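Gripper cell back in service at Skurnance after finger replacement

23 Nov 2022

The small-items handling cell at the Skurnance automation workshop has returned to regular operation following the replacement of both gripper fingers and a full check of the wrist camera mount.

The cell, known internally as Dabbas, is used to practise the picking of light household goods from a flat surface. It was first commissioned in June and had completed 212 hours of operation when staff recorded a drift in the closing position of the left finger. The machine was taken out of service the same day under the workshop's standard maintenance procedure.

Inspection showed wear at the fastener seat on the left finger. The right finger remained within tolerance, but the two were replaced as a matched pair, in keeping with the advice of the supplier, Ninard. The fasteners were then tightened in stages and marked with paint so that any later movement can be noticed at a glance.

The wrist camera was removed during the work and its position relative to the fingers had to be measured again. Calibration was carried out in two sessions using a printed target, followed by a run of 134 trial picks with narrow and lightweight articles - among them pens, combs and disposable razors. The cell met the acceptance level of 118 successful picks set out in the Devow maintenance plan.

Under the revised schedule, the finger fasteners will be inspected after every 40 hours of operation. Operators are also asked to wipe the finger surfaces at the close of each shift and to enter any change in grip behaviour in the cell logbook, including minor slips that do not stop a run.

A spare pair of fingers is now held at the workshop. Bookings for the cell have reopened through the equipment desk, and users whose sessions were postponed will be offered the first available times.
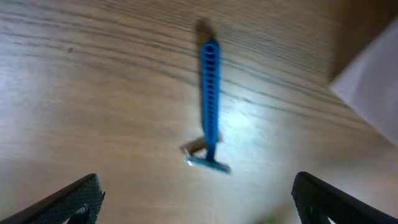 A disposable razor and the gripper fingers of the Dabbas cell, Skurnance.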